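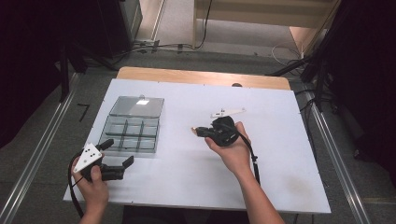 Evik opens heat loss testing service for existing buildings

27 Jun 2021

Building services firm Evik has launched a testing service for owners who want to know how much heat their premises lose before they pay for insulation or a new boiler.

The service, called Sevum, covers offices, shops, schools and blocks of flats up to 4000 square metres. Engineers carry out an air leakage test, take readings from walls, roofs and windows, and check the heating controls. The owner receives a written report within 10 working days, with repairs listed in order of cost.

Evik tried the service at Sutanto House, a four-storey office building let to several tenants. The survey took two days and recorded 1685 readings. Most of the heat loss was traced to the loading bay doors and to gaps where pipes pass through the roof.

"The owners had been quoted for new windows on every floor," said Colin Bellamy, technical manager at Evik. "Our readings showed the windows were in fair condition. They have started with the doors and the roof."

Clive Blackburn, who manages the building for Orkska, said the report had been used to set next year's maintenance budget.

Bookings are open now, with the first surveys to be carried out in August. Prices start at £1000 plus VAT for a single-storey building. A repeat test after repair work is charged at half the original fee if it is booked within a year.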